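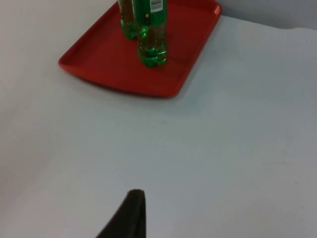

**分类:出行 / 公交**

742 路从七月起不再进 Unstead 火车站的站前广场,改停 Pitkänen 街。公告贴在旧站牌的玻璃框里,一张 A4 纸,字很小,旁边还留着原来的时刻表。我第一天没看见公告,站在老地方等车,等到第三班该来的时间过了才去看那张纸。

从火车站出口到新站点,公告上写的是 900 米。我走了几次,平时的步速,不拖行李,需要过两个路口,其中一个红灯特别长。早上去火车站的方向还好,车晚一点,我就赶下一班火车。麻烦的是晚上回家。火车到站时间没变,742 的发车时间也没变,原来下了火车出门就能上车,现在出了站要小跑,跑到了车也多半刚走。晚上的 742 是 40 分钟一班,错过了就是在路边站 40 分钟。

先说一下这条线。742 从河东的旧仓库区出发,经过医院、职校、火车站,终点是山坡上的住宅区。我住在倒数第三站。坐这条线的人大致分两种,一种是白天去医院的,老人多;一种是像我这样早晚换火车的。运营的公司叫 Rorow,前几年从市里接过来的合同,车比以前新,冬天暖气也足,司机大部分还是原来那些人。我对 Rorow 没什么意见,之前连投诉表都没填过。

改站的理由,公告上写的是站前广场要重铺地面、改排水。这个我理解。广场那块地每年化雪的时候都积水,出租车开过去溅得到处都是,早该修了。我想弄清楚的是三件事:改到什么时候;为什么同样走广场的另外几条线只挪到了广场北侧,742 却挪到了 Pitkänen 街;晚上那几班能不能稍微往后调。

公告上只有一个网址和一个电话。网址打开是 Rorow 的首页,站点变更在第二层菜单里,点进去是一张地图,图上标的新站点位置在街的西侧,实际上站牌立在东侧。电话我打了,中午休息的时候打的,排队听了很久音乐。接线的人很客气,说她看到的信息和网页上一样,建议我写信给线路规划部门,给了我一个邮箱。

信我写得很短。写了我坐哪一班火车,几点几分出站,几点几分走到新站点,那一班 742 几点几分开走。连着记了一个星期,附了一张表。表里有一天我赶上了,那天火车早到,红灯也没碰上。我觉得这种事情还是写数字管用,写感受对方不好处理。

另外我把地图上站点标错边的事也提了。这条街中间有隔离带,站错了边想过去,得绕到路口,路口就是那个红灯特别长的路口。有一次我看见一位老先生拿着打印出来的地图站在西侧,车从对面过去了,司机没看见他。我隔着马路喊了一声,他没听清。后来我绕过去跟他说了,他说他是去医院复诊,约的时间已经过了。我陪他走到东侧,他一路上在说以前车站前面有报刊亭的事。
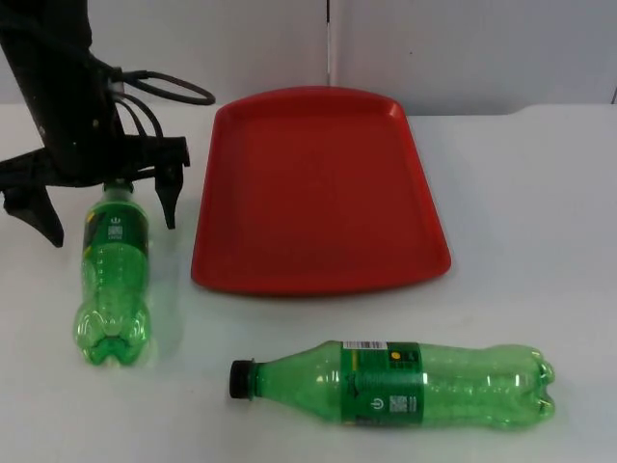
通勤手记 第 40 期

回信来得比我想的快,署名是 Elli Pelkonen,线路规划。她没有用模板,逐条回答的,我把大意记在下面。

工期到秋天结束,具体日期要看排水管那一段挖开以后的情况,她不肯写死,我也觉得不该逼她写。广场北侧的临时站位长度有限,742 用的是加长的铰接车,停进去车尾会伸到出租车道上,另外几条线用的是普通车,所以能停。这一条我之前完全没想到,看了信才去注意车身的长短。晚上的班次要往后调,牵涉到终点站司机换班,还牵涉到最后一班回车场的时间,她说会拿到下一次排班时讨论。地图标错边的事,她说当天就转给了负责网页的同事。

地图后来确实改过来了,改在第二个星期。纸质公告没有换,我自己用圆珠笔在站牌框外面的纸条上写了“新站在街东侧”,贴上去,过两天被雨泡掉了。

我回信又问了一个问题:既然站位长度不够,晚上客流少,那几班能不能换成普通车,这样就能停到广场北侧。她回说,晚上用的车和白天是同一辆,中途换车要空驶回车场一趟,司机工时也得重新算。她还说这个想法之前在内部有人提过,算过账,没有通过。信里没有说账是多少,我也没再问。

说说票的问题,这个跟改站有关,但公告里根本没提。我们这边用的是 Brekance 的手机票,买一张区间票,在有效时间里可以随便换乘。以前从火车换到 742,票的时间绰绰有余。现在一旦错过那一班,在 Pitkänen 街站满 40 分钟,票就过期了,上车要再买一张。我碰到过两次,第一次司机看了看手机,摆摆手让我上去了;第二次换了一位司机,说系统里显示过期,他没有办法。他态度挺好,我也没有争,再买了一张。

月票用户没有这个问题。我不买月票是因为一周有几天在家办公,算下来不划算。跟我情况一样的人应该不少,晚上在新站点等车时聊过几句,有一位在火车站对面的药店上班,她说她现在干脆在药店里多待一会儿,等时间差不多了再走过来。还有一位学生,把自行车锁在 Pitkänen 街上,下了公交的那一段改骑车。他说冬天就不行了。

我给 Brekance 的客服写了信,问改站期间能不能延长有效时间。得到的回答是,票的有效时间由运营方和市里定,应用只负责出票。然后我又去问 Rorow 的客服,回答是票务规则请咨询 Brekance。这两封信我都留着。最后还是写给了 Elli Pelkonen,虽然票务不归她管。她说她会去问,过了些天转来一句话:保留好两张票的记录,可以申请退第二张。申请表在网站上,要填出发站、换乘站、两张票的编号,还要写一段情况说明。

退款我申请了。第一次被退回来,说换乘站名称和系统不符。我填的是“Pitkänen 街”,系统里这个临时站点的名字还叫“Unstead 站前(临时)”。改了以后重新提交,目前还在处理。钱不多,我主要想看看这个流程走不走得通,走得通的话,我把填法写出来贴在博客里,省得别人再被退一次。

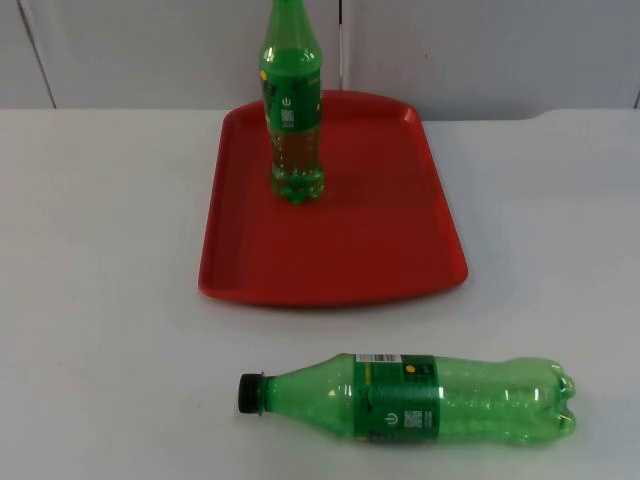
填表的时候还有一个细节要注意,票的编号在 Brekance 里藏得比较深,要先点进“历史”,再点那张票的右上角,展开之后最下面那一行才是。截图也可以传,但是文件太大会传不上去,也不报错,页面就停在那里。我是缩小了以后才传成功的。情况说明那一栏有字数限制,写清楚火车几点到、742 几点开就行。

再说新站点本身。Pitkänen 街那一段没有候车亭,只有一根杆子,杆子上挂着站牌和一个垃圾桶。旁边是一家轮胎店,晚上关门以后灯也灭了,整段路就靠一盏路灯。下雨的时候大家都站到轮胎店的屋檐底下,从屋檐下看不到车来的方向,所以总要有人探出去看着。司机如果没看到站牌底下有人,有时候就不减速了。我现在的做法是时间快到了就走到杆子那里去,淋一会儿也没关系。

候车亭的事我问过,临时站点按规定不设。长椅也没有。去医院的老人站着等很吃力,我见过有人坐在轮胎店门口的台阶上,店主后来搬了一把塑料椅子出来,白天放着,晚上收进去。我去买过一次气嘴帽,顺便道了谢。他说没什么,就是希望大家别把烟头扔进他门口的花盆。

站牌上的时刻表现在贴的是新版,比原来那张清楚,字号大了一号。有一点要提醒:表上标的时间是从上一站推算的,Pitkänen 街不是控制点,司机提前到了不会停下来等。我遇到过提前开走的情况,看表明明还没到点,车尾已经在前面路口了。这件事我在第三封信里提了,建议晚上那几班把这里设成控制点,到早了就等一等。对方说这个比改发车时间容易,不用动排班,会跟司机组沟通。

这个星期以来,晚上的车好像是等的。我有一次到的时候,车停在站上,开着门,没熄火,司机在看手表。也可能只是碰巧,再观察一阵子。

早上那一头,我换了走法。在火车站前一站,也就是职校门口下车,沿着铁路边的小路走过去,路程比从 Pitkänen 街走稍微长一点,但是不用等那个红灯,路上也没有车。小路有一段是碎石,下过雨以后鞋会脏,拖行李箱的人别走。推婴儿车的也不太合适,那一段边上的坡有点陡。晚上没有灯,我只在早上走。

有读者问过,为什么不骑车到火车站。试过,上坡太累,而且火车站的车棚正好在施工围挡里面,施工期间关着。围挡外面的栏杆上锁了很多车,市里贴了条子说会清走,到现在还没清。

另外,广场那边的工程我每天路过都看一眼。南边的地砖已经全部起掉,堆在围挡里,沟挖开了一段,放了两节很粗的管子。工人早上来得很早,我坐早班火车的时候他们已经在干活。前几天围挡往东扩了一截,出租车的排队区也跟着挪了,出站口现在只剩一条窄道,人多的时候要侧着走。拉杆箱的轮子容易卡在临时铺的钢板缝里,靠左边走会好一点。

还没有答复的有这么几项,先记在这里,有消息了再更新:

- 晚上班次往后调,等下一次排班讨论
- 第二张票的退款,等 Rorow 审核
- 纸质公告上补写“街东侧”,我又催了一次
- 新站点的路灯,这个归市里管,已经在市政网站上报了

要是你也坐 742,晚上也赶不上,建议你也记几天时间发给规划部门,写清楚班次和几点几分。邮箱在 Rorow 网站“线路与站点”那一页的最底下,字是灰色的,往下拉到头才能看到。退款的填法等我这一笔批下来再单独写一篇。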